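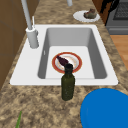
Gunedel Project: Progress Report on Simulated Kitchen Demonstrations

Submitted by Sharada Thampi, Project Lead, for the period ending in August

Summary

The project collects demonstrations of household handling tasks in simulated kitchens, for use in training a general manipulation policy. Work in this period centered on the sink and counter tasks in the second work package. The team recorded 606 accepted demonstrations against a target of 2,000 for the full grant. Collection is slightly behind the original schedule, and a revised plan is set out below.

Data collection

Operators control the simulated robot by teleoperation from a workstation at the Tisero office. Each episode starts from a generated kitchen in which the layout, surface finishes and objects vary. Food, tableware and bottles may be placed on the counter or inside the sink basin. The operator receives a short written instruction, such as moving a vegetable from the sink to a plate on the counter, and completes the task without further prompting.

Sink tasks have proved harder than counter tasks. A deep basin limits the angles from which the arm can approach, and a bottle standing on the near rim can hide part of the object to be picked up. Wafula Mussa, who supervises the operators, has asked that such layouts be kept in the set. The policy will meet the same conditions in use, and a collection made up only of clear views would be of limited value.

Quality review

Every episode is replayed and checked by a second person before it is accepted. Jeptoo Khaemba rewrote the review guide during this period. Episodes are now rejected if the object passes through a surface, if the instruction names an item that is absent, or if the operator pauses for a long time in mid-task. Of the rejected episodes, 62 were traced to a single fault in the collision model for round plates. Gitau Biwott has corrected the model – the affected layouts have been returned to the queue.

Staffing and budget

Oduor Muriithi joined as the fifth operator and has completed training. Spending is within the approved budget. Storage costs were higher than planned and were covered from the equipment line, as agreed with the program officer.

Next period

The team will resume sink tasks with the corrected plates and begin recording stove tasks. A first training run on the accepted episodes is planned, with results to be included in the next report. We request approval to move the collection deadline back by 5 weeks. No additional funds are requested.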